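Grernby Forum > Manipulation > Software and drivers

Thread: Grasp check passes, then planner thinks the hand is empty

pumden_lurker
Posted May 29, 2020

I have a wrist camera on the right hand and a two-finger gripper. The task is to pick up a red cube, turn, and put it in a blue bin. After the fingers close I run a grasp check with two parts: finger width above a threshold, and red pixels in a fixed region between the fingers. Both pass. Then the base starts to turn and within a second or so the planner drops the attached object from its world model and asks for a new pick.

Width reading is steady the whole time. The colour part is what flips. I'm using Unari for the state machine, if that matters, and the colour check runs at 8 Hz.

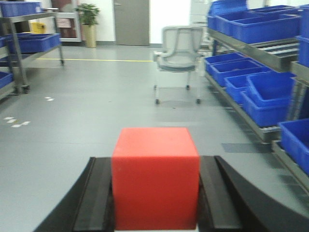

The region is 48 pixels square and sits low in the middle of the view. I set it by hand in March and haven't touched it. Exposure is on auto.

tapir_node
Auto exposure is your problem. When the base turns, the background goes from grey shelving and blue bins to white wall and the camera pulls everything down. Your red threshold is probably in RGB. Fix the exposure and go to HSV.

pumden_lurker
It is RGB, yes. I'll try locking exposure first so I only change one thing.

G. Han
I'd question why the colour check is running during the turn at all. You confirmed the grasp once. After that the finger width tells you whether the cube is still there. Latch the result and only clear it if the width drops.

tapir_node
Don't agree with that. Width tells you something is between the fingers. If the cube rotates or slides down to a corner, the width can stay close to the same and the place will be off. I want the camera looking all the way to the bin.

G. Han
Then you want a pose estimate. Red pixels in a square won't tell you it has rotated either. The colour check answers the same question as the width, only with more ways to be wrong.

tapir_node
Fair on rotation. It would still catch a slide if the region is tight.

Maëlys Boyer
Before changing the logic, log both signals with timestamps and plot them against base velocity. We had what looked like the same fault on Maeng and it was image age. The check was using frames up to 343 ms old, and the planner treated a stale frame as a failed check. Look at what your function returns when there is no fresh frame. Ours returned False.

pumden_lurker
Mine also returns False. I hadn't thought of that as a separate case.

Maëlys Boyer
Make it three values: held, not held, unknown. The planner should only detach the object on "not held", and I'd ask for several of those in a row. On "unknown", slow the base down and wait.

G. Han
+1 to the third value. I'd still leave the colour out of it once the arm is moving.

pumden_lurker
Results so far. Locked exposure on its own: still fails, less often. Then I logged 1000 checks while turning. Most of the False results had no fresh frame behind them, so Maëlys was right about that part. The rest were real threshold misses, with red a bit too low in the region.

I've added "unknown" and moved to HSV. No dropped attachments this afternoon. I've kept the camera check on during the turn for now, with the width check as the one that can stop the base.

tapir_node
What's making the frames late? The check is only 8 Hz, it shouldn't be starved.

pumden_lurker
Not sure yet. The recorder writes to the same disk as the logs, so I'll turn that off next and compare.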